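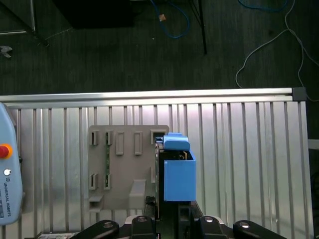 Blue block up against the gray fixture plate, ribbed panel behind.

Oct 1, 2018 — bench notes, desktop teardown

Good long session on the desktop PCs and I want to get this down before I forget it. These are the office machines from the Trelau lot, 30 towers, and we're stripping them for parts we can sort and reuse. Roswitha Engelhardt wants memory, drives and cables binned separately this time. Last time it all went in one tub and I spent most of July untangling it.

The fixture plate on the ribbed panel is my favorite thing on the bench right now! The slots run in an upper row and a lower row, and the thin green board sits in its vertical gap with very little play. I used to lean small boards against a coffee can, so this is luxury. The aluminum panel is Omolara Ekpo's choice and she was right about it — you can bolt a plate anywhere along the ribs and move it later without drilling a thing.

Drives next. I love these with the blue pull tab on the end, because you can spot which way round they go from across the room.

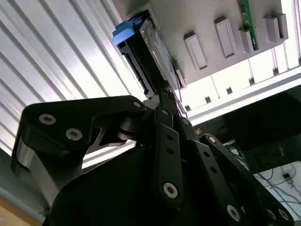 Rules we settled on for drives, so we stop arguing:
Hold by the sides, keep fingers off the connector end.
Label side up in the bin.
No stacking more than four high.
Anything with a bent connector goes in the Kenton box for Omolara to look at.

Labels are still a pain. Half of them are printed so small that I end up reading serials out loud with a magnifier while someone else types. Would like a proper lamp on an arm for that corner. Have asked.

On to the insides. What I enjoy about these cases is how much is packed into them and how sensible it is once you get your eye in. Memory slots in a tidy parallel set under the processor, with the white latches at one end, then the power supply up in its corner with that fat bunch of yellow and black wires dropping out of it.
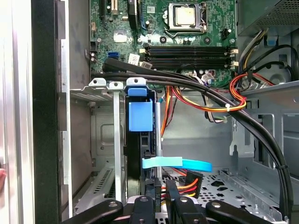 The cabling is the slow part. The black bundle goes right over everything, so do that one first: snip the small black tie, fold the bundle back over the side of the case and leave it there. Then the white zip tie on the colored wires. Use the flush cutters from Jultside, the cheap ones leave a spike that got me twice. Do NOT pull on the thin signal wires, the little white connector wants a fingernail and some patience. Leave the processor lever alone until the cooler parts are bagged and tagged.

Best time so far is 13 minutes for a full strip, cables included. Very pleased with that!
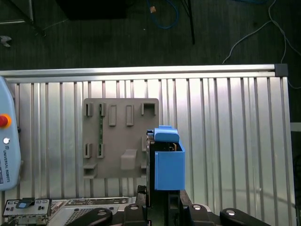

To do:
Second plate for the right half of the panel, same slot pattern, maybe a deeper ledge near the bottom corner.
Ask Bermúdez for more anti-static bags. We have 105 left and they go fast.
Foam strip along the front of the bench so the cases don't scratch the top.
Roswitha to write out bin labels in the big marker.
Try the short screwdriver on the drive trays — the long one keeps bumping the rail.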